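AUD 234 - Spoken Word Production
Handout 6: Recording and Editing Narration
Instructor: Urszula Olszewski

Read before the February lab. Handout 5 (microphone types) is assumed. Page references to the course reader have been removed because the reader is being repaginated.

1. Scope

This handout covers the path from a marked script to a delivered narration file. Mixing with music and effects is treated in Handout 7. The methods apply to commercial reads, e-learning, phone prompts and long-form narration. Differences between these are noted where they matter.

2. Script preparation

A script should reach the booth in final wording. Changes made during a session cost time and lead to mismatched takes, as the talent's pace and pitch drift over an hour. Print or display the script in a serif face at 14 point or larger, double spaced. Do not let a sentence run over a page turn.

Mark the following before recording:

Breath points. One slash for a short pause, two for a full stop.
Stress. Underline the stressed word only. Two stressed words in a short phrase usually cancel each other.
Names and foreign words. Write the agreed pronunciation above the line. For the Lavora script, the client wants the stress on the second syllable throughout.
Numbers. Write them as they are to be spoken. "1500" can be read two ways, and both will turn up in the same session if the script allows it.

Timing is estimated by word count. A relaxed commercial read runs near 150 words per minute and a technical read is slower. Always time a cold read against the clock before promising a length to the client.

3. Room and position

The recorded sound is the voice plus the room. Processing can hide a poor microphone to some extent, but it does very little for a poor room. Early reflections from a desk, a script stand or a bare side wall reach the microphone a few milliseconds after the direct sound and produce comb filtering, heard as a hollow or boxy tone.

Check the room in this order:

3.1 Stand silent for a full minute with headphones on and the preamp gain raised. List every source of noise. Ventilation and computer fans are the usual ones.

3.2 Clap once at the talent position and listen for flutter. If there is flutter, treat one wall of each parallel pair first. Treating both is rarely needed for speech.

3.3 Tilt the script stand so that its surface does not face both the mouth and the microphone. Cover it with felt or a thin carpet tile.

3.4 Set out water at room temperature, away from the stand and the cables. Milk and sweet drinks increase mouth noise.

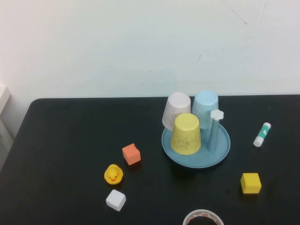
4. Microphone placement and level

Start with the capsule one hand span from the mouth, slightly above lip height and angled down. Moving the microphone off axis by a small amount reduces plosives more effectively than a heavier pop filter. The filter itself goes halfway between mouth and capsule.

Moving closer raises the low end on any directional microphone (proximity effect, see Handout 5). Some talents use it on purpose. The problem is consistency: a talent who leans in for the last line of each paragraph will produce edits that do not match. Mark the foot position with tape, or for seated reads mark the chair position.

Set gain while the talent reads the loudest passage in the script. Talents asked for "a level" tend to speak more quietly than they will in the take. Peaks should fall between -12 and -6 dBFS. Record at 24 bit, 48 kHz, mono. There is no benefit in a stereo file from a single microphone, and some clients will reject one.

Compression on the way in is not permitted in lab sessions. A high-pass filter at 80 Hz may be used if the preamp has one.

5. Session procedure

Slate every take by voice: project, page, take number. Enter the same information in the log. The log is a graded item.

Record 30 seconds of room tone at the start, with the talent in the booth and still. Record it again at the end if the session runs past an hour. The two will differ more often than students expect, usually when the ventilation has changed speed.

When the talent makes an error, go back to the start of the sentence. Do not pick up in mid-sentence. The inflection of the second half depends on the first, and the join will be audible even when the waveform looks clean. For longer material use punch and roll, with a pre-roll of 4 seconds.

Direction should describe the result wanted, such as slower, lighter, or as if speaking to one listener. Line readings, where the director speaks the line for the talent to copy, are a last resort. Ask first whether the talent objects.

Breaks. Schedule one at least every 50 minutes. A dry mouth shows up as clicks well before the talent reports it - watch the upper part of the spectrogram. Each talent should have a separate cup, and cups go back upside down on the rack after the session.

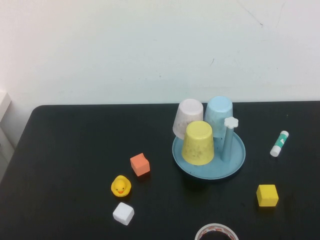 Fig. 1. Cups, upside down.

6. Editing

Work on a copy. The raw files stay untouched in the session folder.

6.1 First pass: selection. Remove slates, errors and rejected takes. Do not adjust timing yet.

6.2 Second pass: timing. Set pauses to suit the sense of the text. Fill with room tone, never with digital silence. A gap of digital silence between phrases is heard as a dropout, particularly on headphones.

6.3 Breaths. Reduce by 6 to 10 dB where they distract. Full removal gives an unnatural result in narration, though it is accepted practice for phone prompts. The Konex prompt set is to be delivered with all breaths removed.

6.4 Clicks. Remove by hand where possible. Automatic tools, applied broadly, also soften consonants.

6.5 Joins. Use a crossfade of 5 to 10 ms at every edit, placed in room tone or just ahead of a hard consonant. Never cut inside a vowel.

7. Processing

The order used in this course is high-pass filter, corrective EQ, compression, de-essing, loudness adjustment, limiter. Other orders can be defended, and you may use one if the log states why.

Corrective EQ means cuts. If a voice seems to need a boost of more than 3 dB anywhere, the placement was wrong and a retake should be considered. Compression at 2:1 or 3:1, with 3 to 4 dB of gain reduction on the louder phrases, is enough for most speech. Set the de-esser by listening to the full line in context. Soloing the band leads to overuse and a lisping result.

Noise reduction is left out of the list on purpose. If it is needed, apply it before everything else, with a modest reduction, and note it in the log.

8. Delivery

Follow the client sheet. Where the sheet is silent, deliver WAV, 24 bit, 48 kHz, mono, with half a second of room tone at head and tail. File names use the pattern client_project_page_version. No spaces. The word "final" is not to be used in a file name.

Listen to the delivered file, from the delivery folder, all the way through. The edit session is a different object and proves nothing about the export.

9. Lab assignment

Work in pairs, one as engineer and one as talent, then exchange roles. Each pair records the following:

a) The Lavora commercial, 30 seconds, two contrasting reads.
b) The Konex phone prompts, 23 files, matched in level and tone.
c) One page of the Niazi museum guide, punch and roll.
d) The Omier safety text, slow read, with one retake of the second paragraph recorded after a break of at least ten minutes and cut into the first take.

Item d carries the most weight. Nearly all of the marks for it depend on whether the join can be found by ear.

Submit the raw files, the edited files, the log and the marked script. A scan of the script is acceptable if the markings are legible. Booth bookings are for two hours including setup and clearing, and the next pair is entitled to start on time.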